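Rostholm House, shared workroom
Electrical and housekeeping check, December

1. Extension leads: PASS, with a sigh
One white multi-socket lead, switch on the end, cable still coiled in its tie. Uncoil it fully before anything hungry is plugged in. The Jayasinghe heater stays on the wall socket, as it did last winter after a certain amount of discussion.

2. Test label on lead: SEE COMMENT
Last label in the register is number 23. We are now on 42 leads. I leave the arithmetic to the reader.

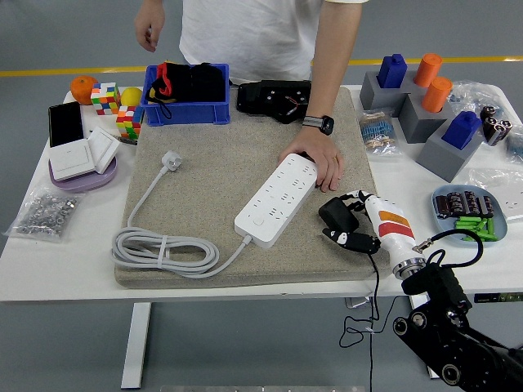 3. Worktops: FAIL
Small parts belong in the Atard drawers, in their bags, with the bags shut. Fruit belongs in the kitchen. Puzzle cubes may stay until someone solves one.

4. Bare wires and unfinished gadgets: ACTION
Label them or take them home. "It's fine, I know what it does" is not a label.

5. Walkways: PASS
More than 400 mm clear on both sides, measured twice, the second time with the bin moved.

6. Extinguisher (Bumer, by the door): PASS
Needle in the green. Please stop hanging coats on it.

Recheck items 2 to 4 in 20 days.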